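Visit report: Mollavix open house, Vukildale
August 11, 2023

The drive to Vukildale took longer than planned and we missed the welcome talk. By the time we had badges, Bastian Lindemann had already split the visitors into groups, and ours was sent straight to the assembly room at the back of the building. I went for a narrow reason. My shop puts together small fittings by hand, and I wanted to see whether a machine could take over any of it.

The first stop was the board work. Two white arms with fingered hands work from either side of a white board fitted with slots, holes and blue parts. The job is putting pegs and cylinders where they belong. A new hire at our place would get a lesson on something like it before lunch on the first day. 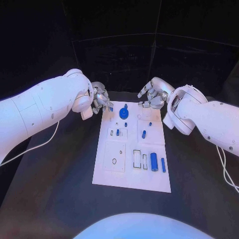
Shih-chieh Au runs the manipulation group and took most of the questions. He said the arms themselves were the settled part and that the fingers took up most of his week. A person putting a pin in a hole feels it catch on the rim and wiggles it without thinking. Getting a machine to do the same, on a part that small, is slow going. His group logged 1779 insertion attempts over the summer and they are still sorting out which ones went wrong because of grip and which because of aim.

Somebody from Kornari asked about speed. Au gave a figure for one insertion, 32 seconds, and said it varies a lot with the part. My people would do several in that time. He didn't argue the point. He said speed was not what they were tuning for this year.

Lai-ching Wan asked what happens when a peg is dropped. If it lands on the board the system will usually try again. If it rolls off the table, a person picks it up. That matched what I had expected, and it matters to us, as our bins are full of things that roll.
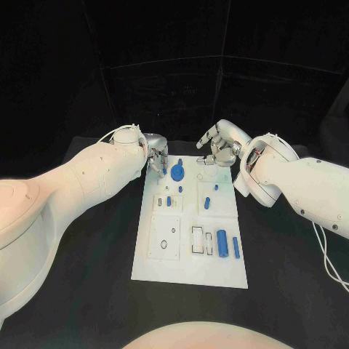

Could a setup like this be put to work in a small shop today?

For one part, in one position, with somebody nearby, possibly. Au's advice was to buy a plain fixture and a simple feeder if the job never changes. Hands with fingers start to make sense when the parts change often, and that is also where they are weakest at present.

After the break Jin-sol Sun gave a short talk on housework. She had a list of 109 chores collected from families and had marked the ones she thought a machine could finish without help. Very few were marked. Wiping a clear table was one. Folding a fitted sheet was not, and neither was emptying a dishwasher into somebody else's cupboards.

Lunch was sandwiches in the loading area. Parking is on the north side, and the sign for it is easy to miss. Ghislain Lapointe has the slides and will send them to anybody who left an address at the desk.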